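Section 4. Marking out and mounting the upright work board

4.1 Scope

This section covers the preparation, marking and mounting of the white upright board supplied with the Cimell bench set. It applies to boards fitted against a flat interior wall. For boards carried on a free-standing frame, use Section 5 in place of steps 6 to 11.

The marks made in this section are used as reference points in all later sections. An error in the center line will carry through to every row. Allow enough time to finish the marking in one session, with the same rule and the same pencil.

4.2 Items required

Board, white, one face finished
Steel rule, longer than the height of the board
Try square
Hard pencil, sharpened to a fine point
Circle template, smallest opening
White tape
Wall fixings, Brallgate pack 404
Spirit level
Soft eraser
Dry cloth

The wall fixings in pack 404 are for solid walls. For hollow walls, order pack 294. The two packs must not be mixed on one board.

4.3 Preparing the board

1. Lay the board face up on a clean, flat surface. Remove the protective film, if fitted.

2. Wipe the face with a dry cloth. Do not use solvent or furniture polish. Pencil will not hold on a polished face.

3. Check both diagonals with the rule. If they differ by more than 2 mm, do not continue. Return the board to the supplier.

4. Find the center of the top edge and the center of the bottom edge. Make a light tick at each.

5. Fix a small piece of white tape near the top center of the face. The tape identifies the top of the board and may be left in place after mounting.

CAUTION: Do not press hard with the pencil. A scored line cannot be erased and may be taken for a cut line later.

4.4 Mounting

6. Hold the board against the wall with the taped edge up. Set the top edge with the spirit level.

7. Mark the wall through the fixing holes. Remove the board.

8. Drill the wall to the depth given on the fixing pack.

WARNING: Check for buried pipes and electrical wiring before drilling.

9. Fit the wall plugs and offer up the board. Start all screws before tightening any of them.

10. Tighten the screws in diagonal pairs, a little at a time. Stop when the board is seated. Overtightening will bow the face.

11. Check the face for flatness with the edge of the rule, first vertically and then across.

4.5 Marking the grid

The grid is drawn after mounting. Marking a board before it is fixed is possible, but the screws can pull the face slightly and the rows may no longer be true.

12. Join the top and bottom ticks with one thin vertical line. Draw it in a single pass. This is the center line.

13. Step down the center line with the rule and make a small dot at each interval. Use the interval given on the job sheet.

14. From each dot, square out to the left and to the right. Mark dots at the same interval on both sides. Do not draw the horizontal lines in full – dots are sufficient and leave the face easier to read.

15. Use the template to draw a small circle at each point that the job sheet lists as a reference point. All other points stay as dots. 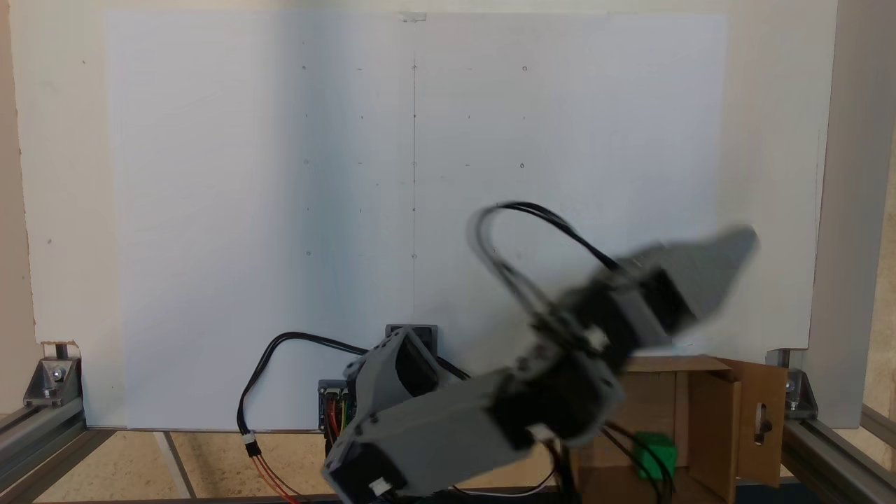

Figure 4. Center line, dots and circle marks on the mounted board. White tape near top center.

The marks are meant to be faint. They should be readable at working distance and need not be visible from across the room. If a dot cannot be found again, set it out afresh from the center line. Do not measure from the dot beside it, as small errors add up along the row.

NOTE: Uneven lighting can hide pencil marks on one part of the face. Check each column with a hand lamp held to one side before signing off the board.

4.6 Checking

16. Measure from the center line to the outermost mark on the left, then on the right, in the top row. Repeat in the bottom row.

17. Compare the 4 readings. If any reading differs from the others by more than 2 mm, erase the row concerned and repeat steps 13 to 15.

18. Enter the readings on the Marar record card with the initials of the person who marked the board and the person who checked it. These must be two different people.

4.7 Care of the marked face

Dust with a dry cloth only, using light strokes from top to bottom. Do not rub along the rows. Keep adhesive labels off the marked area. Marks that have worn may be renewed with the same grade of pencil – ink is not permitted on this face.

Section revised December 2020. Text: Anitha Kulkarni. Technical check: Anil Nadar.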